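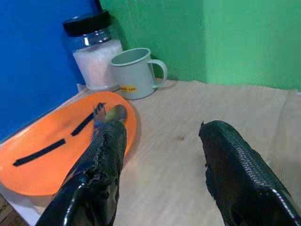

Tea room table, with the plate, mug and jar

Ticket: Dishwasher stops mid-cycle, shows E2, beeps until somebody feels guilty
Site: Farthorpe, ground floor tea room
Unit: Jemgate undercounter, with Štefanec softener on the inlet
Opened: 2022-05-01
Raised by: Negin Ansari
Priority: Low (changed from Urgent by the system, which does not drink coffee)

Problem as reported

Machine fills, washes for a while, then stops and shows E2. The manual says E2 is "water condition abnormal" and recommends contacting the person who gave you the manual. Turning it off at the wall clears the code. It comes back on the next long cycle. The short cycle finishes, but everything in the top rack comes out with a chalky film and the glasses look like they've been stored in a cement mixer.

Already tried before logging this: different tablets, no tablets, the expensive tablets, cleaning the filter basket, and a laminated sign.

Reply from Pindmont Support

Thank you for contacting Pindmont. Please confirm that the appliance is plugged in and that the door is closed.

Reply from Negin

It is plugged in. The door is closed. I know it's plugged in because of the beeping.

Reply from Pindmont Support

Thank you for confirming. Please run the following and report back:
1. Check the tap under the sink is fully open.
2. Check the inlet hose for kinks.
3. Check the rinse aid level.
4. Note the cycle counter (hold Start and Eco together until the display changes).

Reply from Negin

Tap is open as far as it goes. Rinse aid is full. Hose looks fine at the front, but it vanishes behind the cupboard and I'd need thinner arms.

The counter says 2,000 exactly. I took that for a fault as well, so I ran a short cycle and it went to 2,000 again. Is it meant to stop there? The manual has a page on the counter but it's in the section about descaling, and that section is mostly a drawing of a hand.
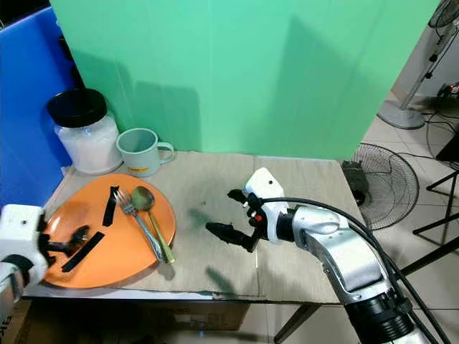

Same table, fork and spoon on the plate

Meanwhile we are washing up by hand in a sink designed by someone who has only ever rinsed a teaspoon. People have started bringing their own crockery in and taking it home dirty, and I can't say I blame them.

Reply from Pindmont Support (escalated, level two)

Hi Negin, sorry about the runaround. The counter does stop at 2,000 on that model. It's a service reminder and it stays put until it's reset. It also locks out the softener's regeneration, so the resin in the Štefanec unit has been doing nothing useful since it tripped. That would explain your film, and it may explain E2.

Could you try this, in order:
– Pull the kickboard off and see if the softener's bypass lever is across or down. It should be down.
– Hold Rinse and Start until the counter blinks, then let go and press Rinse once.
– Top up the salt and run a regeneration with the racks out. It takes 30 minutes and sounds dreadful.

If E2 comes back after that we'll look at the hose.

Reply from Negin

Kickboard off. Lever was across. There was also a quantity of fluff back there that I'm not prepared to discuss in writing.

Counter reset on the third go (you have to let go of both buttons together or it offers you Czech). Regeneration ran the whole way and you were right about the noise. Long cycle after that got further than it has in weeks, then E2 again near the end.

Got the machine out from under the bench and found the hose. It's a 700 mm hose doing the work of a longer one, pulled hard around the corner of the cupboard and nearly flat where it turns.

Reply from Pindmont Support

That'll do it. Low flow on the last fill reads as E2. I've put a longer inlet hose in the post, no charge. Please leave the machine out until it arrives so the old one isn't under strain.

Reply from Negin

New hose fitted. Two long cycles with no code. Glasses are clear again, bar a couple that I think are just old.

I've taken the sign down. Please leave the ticket open until June in case the thing is merely resting. Also, could whoever looks after the manual add the bypass lever to it? There's room beside the hand.

Status: Monitoring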